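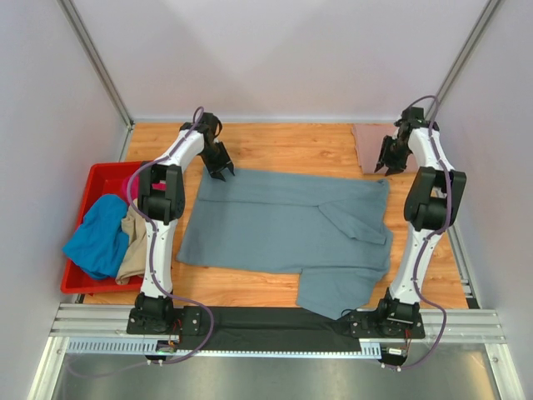
Section 4. Recording Folding Demonstrations
Stendiston Two-Arm Cell, Operator Guide

By this point you have mounted both arms, homed them, and read Section 3, or at least scrolled past it with good intentions. Section 4 covers recording. One episode is one garment, folded once. A full set is 1,000 episodes, so find a chair you like.

4.1 Before you record

1. Fill the red tray with garments and place it at the left of the work floor. Mix colors and sizes. Don't iron anything. The model has to learn laundry as it exists.

2. Check that each purple cable can follow its arm through a full reach. Run both arms to the back corners by hand control and watch the loops. A cable that snags will do it in episode 900.

3. Open the Bondarchuk recorder and confirm that all camera views are live. A frozen view looks a lot like a live view of a shirt, so wave something in front of each one.

4. Enter the garment type and your operator code. "Shirt, long sleeve" is a garment type. "Blue thing" was entered in 4 different spellings during our trials and had to be cleaned up by hand.

CAUTION: Keep hands out of the enclosure while the arms are enabled. They have been trained on cloth and have no opinion about fingers.

4.2 Recording an episode

1. Lay the garment in the middle of the floor. Finished pieces go to the back-right corner, where they can stay until the stack gets in the way.

2. Press the left pedal to start. Wait for the tone before moving.

3. Bring the grippers down slowly and close on the fabric. Take enough cloth to hold and no more.

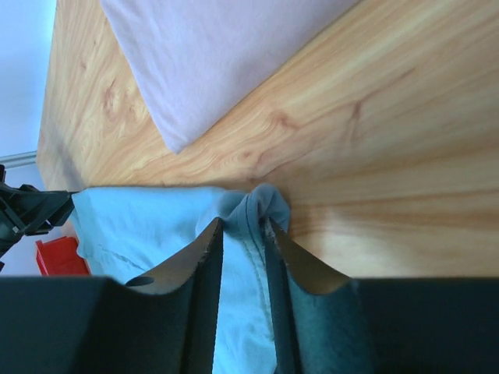 If you pick up two layers when you wanted one, let go and try again without stopping the recording. Recoveries are useful. An operator who never fumbles teaches the system nothing about fumbling, and it will find out by itself later, in front of a customer.

4. Fold the sleeves across the body, then bring up the hem. Work at a steady pace. Long pauses are recorded too, and the model will faithfully learn to stand there thinking.

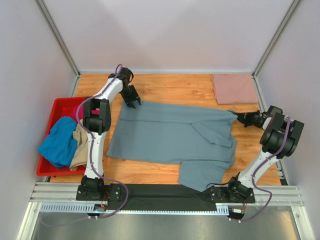

Figure 4-2. Long-sleeved shirt with one sleeve folded across. Right gripper holding the edge, left gripper open above the corner.

5. Move the folded garment to the back-right corner, open both grippers, and return the arms to rest.

6. Press the right pedal to stop. Mark the episode Keep or Discard while you still remember it.

NOTE: Discard means a cable snag, a dropped view, or a person leaning in. An ugly fold is still a Keep. Tick the "untidy" box and move on with your life.

4.3 Checking the wrist views

After every garment change, play back one episode from the wrist cameras at half speed. You are looking for three things.

1. Both fingertips are in view for the whole grasp.

2. The weave and stitching are sharp enough to make out. If the cloth looks like fog, clean the lens with the supplied wipe. Your sleeve is not the supplied wipe. 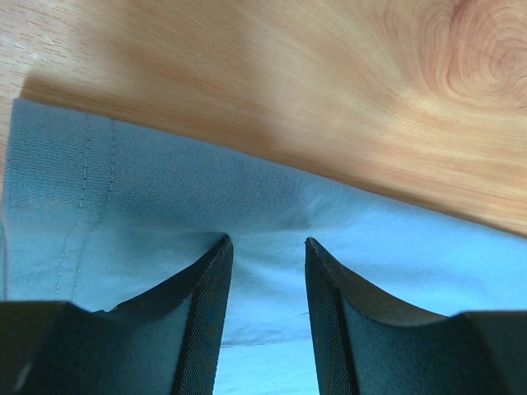
3. The finger pads are seated flat. Replace pads in pairs, even when only one looks tired.

4.4 Ending a session

1. Disable both arms and wait for the status light to go out.

2. Export the session. The recorder reports the number of episodes kept. Our Manddale reference set stopped at 1,094, mostly because the operator had found a rhythm and didn't care to be interrupted.

3. Copy the export to 2 separate drives before clearing the recorder. The Clear button sits next to the Export button. We have raised this with the people who drew the screen.

4. Empty the tray and shake everything out. Tomorrow's garments should not arrive already folded.

Training on the exported set is covered in Section 5.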